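Sellcombe Linen Day: the gallery

What a day we had at Sellcombe! The old schoolroom was full of cloth from end to end, and everyone who came went home with something folded over their arm. For anyone new here, Linen Day is when we get the household cottons out of the cupboards, air them, mend what wants mending and swap what we're tired of looking at. It's my favourite date of the year by miles.

Kanokwan Duangkaew brought her grandmother's pillowcases again and let people handle them, which was lovely of her (the buttonholes! All done by hand, and so even). Volodymyr Ostapchuk ran the mending table right through lunch and still had time to show me a flat darn that I've been practising ever since on an old tea towel.

We took 385 pieces in at the door, from napkins up to a bolster cover nearly 75 years old. The swap rail was bare by teatime, and the 20 raffle tickets I'd kept back for latecomers went too.

The pictures will go up a few at a time as I get them sorted, so do keep looking in. I'm starting with plain whites, which I could happily look at all day.

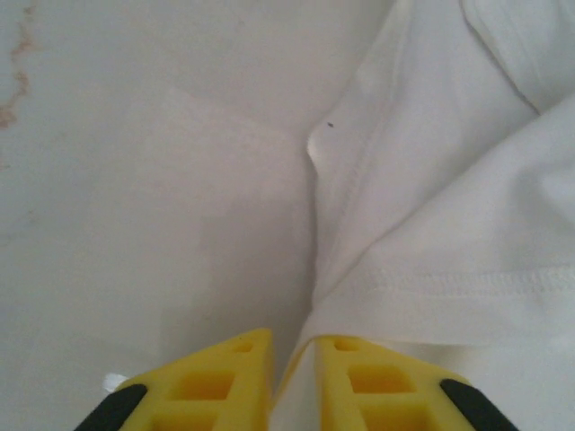
Photo: Marlina Pangaribuan, Sellcombe, 07/10/2020

White cloth close up, in big soft folds. I love how the shadows pick up a touch of pink and blue, and there's no pattern at all to get in the way. The smooth part on the left dips into a shallow little valley with a faint crease across it.

Coloured cottons and Wichai Intarasuk's checks are next. If you have pictures of your own, send them to Marlina and she'll add them to the page.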